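March 28, 2022

Spring ball, cold bleachers and why I can't quit this team

So I drove out to Lurneck on Saturday for the first open practice of the spring, and I have thoughts. Way too many thoughts for a team that won 3 games last fall, but you've been reading this blog long enough to know how that goes.

First, the weather. It was one of those March mornings where the sun is out and you think, great, light jacket, and then you sit down on an aluminum bleacher and your whole lower half goes numb before the kids finish stretching. I had a coffee from the Baltora on Route 9 and it was cold by the time I found my seat. I always forget the seat cushion. It lives in the garage, on a hook, right next to the door I walk out of.

Anyway, football!

The big question is quarterback, same as it was last spring and the spring before. Last year's starter graduated, and the two guys fighting for the job could not be more different. One is a tall lefty with a big arm who throws the ball like he's mad at it. He hit a deep post in seven-on-seven that had everybody around me making noises. He also threw one so far over a tight end that it landed on the track. The other guy is smaller and quicker, and he gets the ball out before you've really noticed he has it. Nothing he threw went very far, but the chains would have been moving. If you made me bet right now I'd say the little guy starts the opener and the lefty is playing by October.

I like what they're doing up front, too. Last season the line was the whole problem, if you ask me (you didn't, but it's my blog). We couldn't run on first down, so every second down was long, so every third down was a guy running for his life. Saturday they spent forever on nothing but footwork and double teams, and it was the most boring thing you've ever seen, and I loved it. They've moved the old right guard over to center. He's wearing 62 now, which threw me off for half the morning because I kept thinking he was a transfer. His snaps were a little high early on and then they settled down.

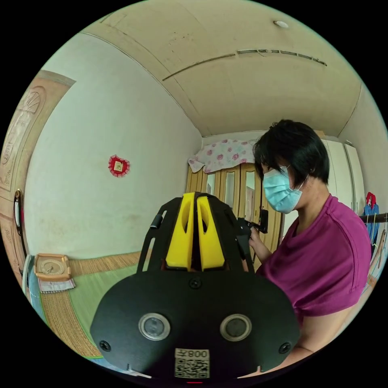 Photo: Ghorbani

Running back I'm not worried about. We have three guys who can play and one who might be special if his hamstring ever lets him finish a month. He was in shorts on the sideline with a bag of ice, again. I'm trying not to read into it. It's March! Let him sit! But I had the same conversation with myself a year ago and then he missed six games, so forgive me if I'm twitchy.

Defense was ahead of the offense, like it always is in the spring. The secondary looks fast and they talk constantly, you can hear them from the top row. There was a sophomore corner who broke up two balls in a row and then got turned around completely on a double move, and he popped right up laughing about it with the receiver. I don't know if coaches like that, but I do. Linebacker is thin. I mean really thin. They had a safety playing down there in the team period, and he got swallowed up on the first inside run they tried. Unless someone shows up over the summer, teams are going to pound it straight at us.

Now the kicking game. Oh boy. I've been complaining about this since I started the blog, and I'd love to stop. We missed three kicks from inside the twenty last season and lost two of those games by a field goal or less. Saturday they lined up for ten at the end of practice with the whole team crowding in and yelling, and the new kid made eight. One of the misses hit the upright with that awful clang. I'll take eight out of ten. I would have paid money for eight out of ten last November.

A few other things, in no order at all:

The new scoreboard is up but it isn't turned on yet. It's bigger than the old one and it has a Comier Heating sign across the bottom that is going to be all any of us look at during a 28-point loss.

They're redoing the visitors' side, so for the scrimmage everyone has to sit on the home side. The place holds 4,000 when it's all open and we don't come anywhere close to filling it except at homecoming, so you'll be fine. Just don't park behind the field house. I watched two cars get boxed in by the equipment truck.

Concessions were closed. I know it's only practice, but I had been looking forward to a soft pretzel for the entire drive and I took it personally.

The white helmets are back. I'm for it. A guy behind me was very much against it and told his buddy so for a solid quarter of an hour, and I almost turned around and joined in, and then I remembered I'm supposed to be working on that.

What do I expect this fall? Five wins would make me happy. I think the schedule is kinder, with two of the tough road trips coming off it, and we get the rivalry game at home the week after our bye. If the line is even average, the offense has to be better, it just has to be. Six wins and I'll be unbearable on here. You can all go ahead and unsubscribe now.

My brother-in-law thinks I'm nuts, by the way. He went with me to one game last season, the one in the sleet, and we were down 24 at the half and he looked at me and said, "You do this on purpose?" I do! I like knowing the backup long snapper. I like that you can stand by the fence after practice and hear a coach explain to a freshman what he did wrong on a kickoff drill, and the freshman nods and nods and you can tell he has no idea. I went to one big-time game a few years back, with fireworks and a flyover and a fourteen-dollar hot dog, and I had fun, but I was thinking about our score the whole time and checking my phone under my coat.

The scrimmage is in a couple of weeks, on a Saturday, kickoff at 1. It's free. I'll be on the home side near the top, left of the press box, and this time I'm putting the seat cushion in the car the night before. If you want to come argue with me about the lefty, bring coffee.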